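Flowers on the table

I finally gave in and bought fake flowers, and I have no regrets! The stems are long, so the tall glass vase suits them, and I like a little water in the bottom (silly, I know, but it looks right). The white one went in first. Red-orange and blue are next, once I decide who stands in front.
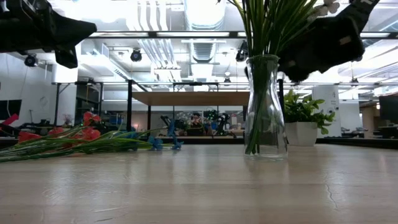 Swap table

Got a spare vase or a pot? Bring it by in July and ask for Emiko Tamura.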